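Week 3 was all grasp planner. Our code (we named it Lekitz, long story) takes the wrist camera feed, picks a handle and works out how far to close the fingers. It did great on fat handles and terribly on clear plastic, so I spent most of Monday on the segmentation step!

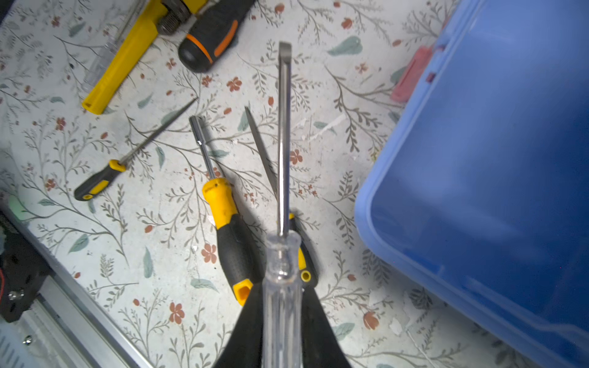
Fig. 3. Wrist view with the clear-handled screwdriver in the gripper, other hand tools behind it.

The flowered table covering was rough on us too, and the old threshold kept turning leaves into "tools." I retrained on 3666 crops, holding 31 back for testing, and moved the close command into its own ROS node so it quits blocking the planner. The timeout is 3000 ms for now, which is probably way too generous. Next up is tool orientation, plus cleaning up my launch files (sorry, teammates).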